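**Brillerberg, Wednesday, March 11, 2020**

The gripper build at Zulmira Ramalho's house has reached its second tool, and I'm so glad I got to see it! It's all linkages and pivot screws, with blue pads on the jaws. 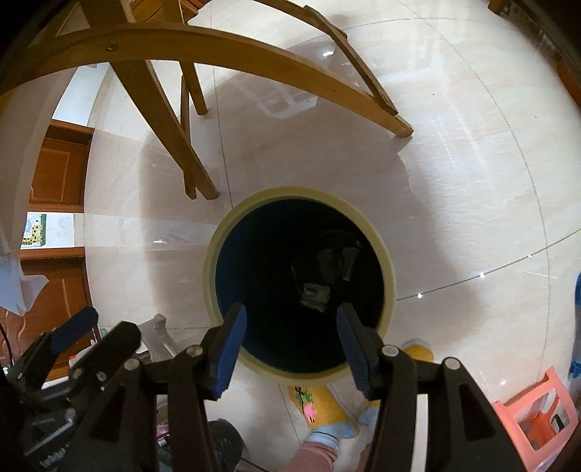 Next on the list is a softer spring (Tobiloba Ekpo is bringing 6 to try, I can't wait). Empty packaging makes great practice stuff, so save us your boxes!

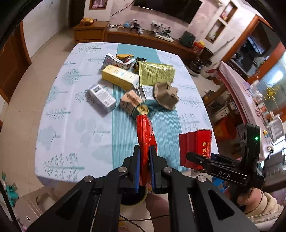
*Two grippers at the table, one with a red packet.*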